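Gluten free, month three - where I've got to

Quick one tonight, dinner's in the oven and I've got 45 minutes before it needs me.
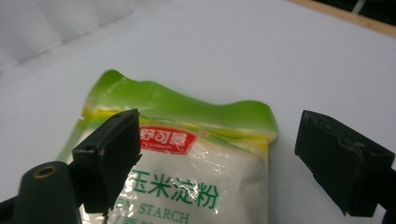

So. Three months since the diagnosis and I've stopped crying in the bread aisle, mostly. A few of you asked how it's going so these are notes, no particular order.

Thickening things. Easiest swap of the lot. Cornstarch (cornflour to my mum) for gravy, cheese sauce, the lot. Mix it with cold water first. I forgot twice and had lumps the size of peas. Gravy comes out shinier than I'm used to but the kids haven't complained.

Bread. Still bad. Tried the Dullari loaf mix, 4 goes now, and every one sank in the middle. Grigore Moldovan left a comment last time saying let it prove for 60 minutes and leave the oven door alone - did that, less of a crater, still a brick at the ends. Toasts ok. Grigore if you have any other tips I'm all ears.

Eating out. Went to Plisamano for my sister's birthday in June, rang ahead, they were lovely about it. Separate pan for my pasta and everything. Pudding was a sorbet, because pudding is always a sorbet. Pub in Ferdale less good, the girl asked me if potatoes had gluten in. Had a jacket potato. Went home and ate crisps.

Soy sauce!! Did not know there was wheat in soy sauce. Three weeks of stir fries wondering why I felt rotten. Got tamari now, tastes the same to me, costs a fair bit more.

Labels take ages. My shop used to be twenty minutes, now its nearer an hour with my glasses on. Rebecca Bellini lent me her list of what's safe from the big supermarket and it's saved me loads of time, will type it up when she says I can share it.

Cake. Lemon drizzle with ground almonds, definately the best thing I've made so far, gluten or not. Went flat on top, poured more drizzle in the dip. Recipe next time, I've got it on the back of an envelope somewhere.

Also still got half a cupboard of normal flour if anyone local wants it. Plain and self raising, all in date. Message me.

Right, timer's going.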